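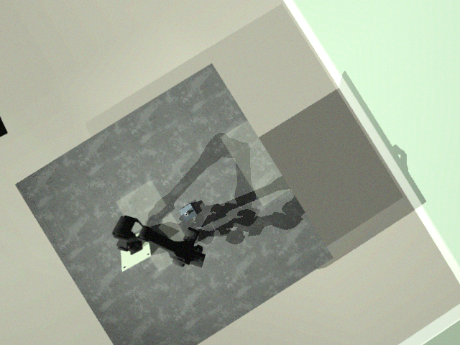
Studen dye shed, September, started writing 8.15 in the morning, first tea

Madder again. I know, I said after last time that I was done with madder until the spring, but there's a sack of the Derance root sitting there and the Uro wool has finally come back from the spinner, and it's such lovely stuff (springy, a bit greasy still, smells faintly of sheep in the nice way) that I couldn't leave it alone. So this is the red batch, or what I hope is the red batch. The last one came out the colour of a flowerpot.

Going back over the old pages to see what I did wrong. My handwriting from the flowerpot day says "hot!!" and then nothing for two hours, so I think we have our culprit. I went off to answer the phone and the pot crept up to a simmer and that's when all the browns come out of the root and flatten everything. Quang has been telling me this since the day he started here. Fine. Thermometer on a string this time, clipped to the side, and I'm staying in the room.

What's in:
Uro wool, 420 g dry, in skeins, tied loosely in four places with cotton
Derance madder root, ground, 200 g
alum, 50 g, already used in the mordant bath
chalk, one teaspoon
rainwater from the butt, topped up from the tap when it ran short

The wool was mordanted the day before yesterday. I followed the Boyer sheet, the one pinned behind the door with the coffee ring on it, except I left the cream of tartar out. Boyer swears by it for everything but I find it tips the reds over towards orange, and this lot is meant to be going with the blue skeins Sorcha did and orange next to that blue looks like a football scarf. Skeins went in at hand heat, took an hour to come up, held for another hour, then I let them sit in the pot overnight with the lid on. Wrung them out and kept them damp in a pillowcase. They still feel soft, no stickiness, so I don't think I overdid the alum.

9.05. Root has been soaking in a bucket since last night. First soak water poured off into the spare pan, it's a murky yellow-brown and I'm keeping it for a bit of scrap flannel because I can't bear throwing it away. Second lot of water went on and is much redder already. Put the root in an old pair of tights, knotted, which is Sorcha's trick and miles better than picking bits of bark out of the yarn for a week afterwards. The tights have to be roomy. If the root is packed in tight it swells and the middle never gives up any colour, and you open it at the end and there's a dry orange lump in there looking smug.

Test strip on the bath says 7, bang on neutral. Added the chalk, stirred, will try another strip in a bit. Our rainwater is very soft and madder seems to want something in it. The people who get the proper reds without trying all seem to live on limestone.

9.30. Wool in. Bath was barely warm when it went in, and I lowered the skeins on the dowel so I can lift the lot in one go. It takes colour alarmingly quickly, they were apricot before I'd got the second one wetted down. Lovely apricot too! I could quite happily have stopped there and called it a day, but there's a fair bit of root in that pot and Sorcha Ó Flaithearta has been promised red.

10.10. Forty degrees. Salmon. Turned the skeins. 

10.45. Fifty-two. More of a tomato soup now. Ring turned down as low as it goes and it's still climbing, that left-hand ring has always had a mind of its own. Put the heat mat under the pot to slow it down. If we ever have money for anything I'd like it to be a decent ring before it's another shelf of jars.

Quang came in and said the shed smelled of wet parsnips, which is exactly right and I'm annoyed I hadn't thought of it. He's doing onion skins on the other side, small samples on linen, and he's getting far better coverage than I ever have. He scours everything twice. I asked him to write down his scour because I've been guessing at mine for years, so copying it in here before I lose the envelope:

Quang's scour for linen: big pot, plenty of room. Soda ash, a heaped dessertspoon, dissolved first in a jug. Small squirt of plain washing-up liquid. Bring it up to a proper simmer, give it an hour, tip away the (disgusting) brown water, do the whole thing again with half the soda. Rinse until it runs clear. NOT for wool, he's underlined that three times and I think it's aimed at me.

11.30. Fifty-eight and holding. I've propped the door open and that has settled it. Colour on the wool is a real brick red, a bit pinker on the undersides where the skeins sit against each other, so I'm turning them every ten minutes instead of every twenty. Second test strip went a shade greener than the first, so the chalk is doing something, though these strips have been in the damp cupboard since goodness knows when and I wouldn't swear to anything they say.

Pulled a little tester length at this point and rinsed it. Tied on the card, marked A.

12.20. Ate a sandwich standing up. Tester B. Darker than A, and less orange to my eye, but it's gone cloudy outside and I've been fooled by that before. Both cards to go on the windowsill and be looked at tomorrow in decent light.

1.00. Ring off, lid on, leaving the lot to cool in the bath. This is the bit I always rush. The Boyer sheet says until cold and I've generally read that as until I can get my hand in without swearing. This time it stays until I lock up, and maybe until morning.

While it cools, some sums for the big order, because I keep being asked and I keep changing the subject. The blanket people want 2,000 g of finished red yarn, all matching. At this strength that's a bit under a kilo of root, and our big pot will not take two kilos of wool with room to move, whatever anybody says. So it has to be split, and splitting means matching one pot to the next, and I have never in my life matched two madder pots. Options as I see them: do it in batches and tell them to knit from two balls at a time, or do it in batches and then put everything back through one weak bath at the end to even it up. Or borrow the copper boiler that Sorcha's aunt keeps geraniums in. I'm only half joking. Copper would dull it a bit, though I've seen some lovely old reds that were on the dull side.

I'm leaning towards batches and a levelling bath. Quang thinks the levelling bath will felt the wool, all that extra handling, and he may be right, so I'll try it on this batch first with one skein held back as a comparison. Label them properly this time. "The good one" is not a label.

4.40. Couldn't leave it alone, had a look. Bath is still lukewarm. Skeins are a deep warm red, I'm not going to say what kind of red until they're dry because wet wool tells fibs. There's one pale band where I tied the cotton too tight on the end skein, just one tie, and the others have let the colour through. Figure-of-eight ties, loose enough for a finger! It's written in the front of this very book, in my own writing.

The exhaust bath still has plenty in it. Flannel scraps tomorrow, then maybe a half skein of the grey Uro, which I think could go a beautiful dusky rose over the grey. After that the root gets dried on the rack and I'll see if it's worth grinding a second time.

To do before the next pot:
order alum, we're down to the last of the tub
new test strips, kept somewhere dry
wash the dowel, it's dripping pink on the floor
ask Derance if the next sack comes from the same harvest, the smell is slightly different from the last one
give Sorcha tester B to hold against her blues
find the lid for the spare pan

5.15. Locking up. Wool staying in the pot overnight, lid on, brick on the lid.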